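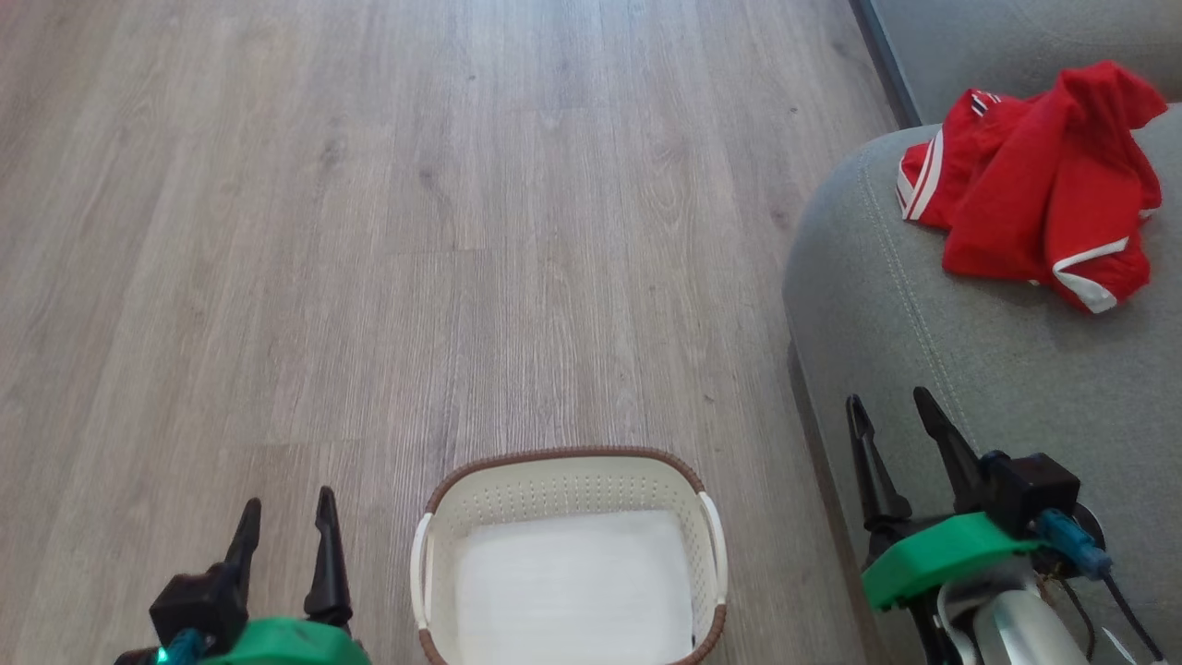

An empty basket on a wood-look floor.

Guest Operations | Talks and Presentations
7/31/24
By Sorcha Mac Giolla

Speaker notes: Planning the Slow Hours at a Family Park

Good morning, and thank you to the Falitz team for the invitation. I have been asked to speak on the weekday afternoon, and in particular on what guests do between lunch and the evening session. My remarks draw on our work at Witano Family Park. Please hold questions until the end of the second section.

[Slide 2]

Witano admits up to 1000 guests on a full day. Most planning at a park of that size is directed at the opening hour and at closing. Gates, lockers and ride checks all have written procedures. The middle of the day had none when I joined the operations office, and supervisors handled it as they saw fit.

In April we began keeping a simple log at each attraction. Attendants recorded the posted wait time every half hour and noted any closure, however brief. We asked for no comments, although several attendants wrote them in the margins and these proved useful. The mini golf desk, for example, reported that families returned their clubs early when the snack window was closed.

[Slide 3. Allow a moment for the room to read the chart.]

The log showed a clear dip in activity at roughly 2 p.m. Waits at the go-kart track fell, the arcade grew crowded, and the picnic lawn filled with groups that had stopped riding but had not gone home. Parents of young children were the largest part of this group. They had paid for the day and wished to stay, but they needed shade, a place to sit and something gentle for the children to do.

Our first response was to add a stage show. Attendance was fair. The show was loud, however, and it stood beside the only shaded benches in the park. Guests who wanted rest moved farther away from it. We moved the show to the Brennan Pavilion and left the benches quiet.

[Pause. Mention the seating plan in the handout.]

The second change concerned staff breaks. Three attractions had been sending attendants to lunch at the same time, and the short closures that followed were confusing to guests. Breaks are now staggered, and the schedule is posted in the staff room each morning. Supervisors may alter it for weather - they may not alter it for convenience.

[Slide 4]

A word on ticketing. The Gurano wristband allows a guest to leave and return on the same day. Before this season the rule was printed only on the back of the receipt, and gate staff were asked about it constantly. It now appears on the sign at the exit, in large type. I would encourage any park with a re-entry policy to check where the policy is displayed.

We have not settled the question of the evening session. Some families would prefer a lower price after 5 p.m., and our finance office is reviewing the matter. I am not able to give a date for that decision.

[Take questions here. If asked about the water play area, refer to the maintenance schedule and do not give a reopening date.]

Copies of the log sheet are on the table by the door. Parks are welcome to adapt it for their own use, and I would be glad to receive any revised versions at the Witano operations office.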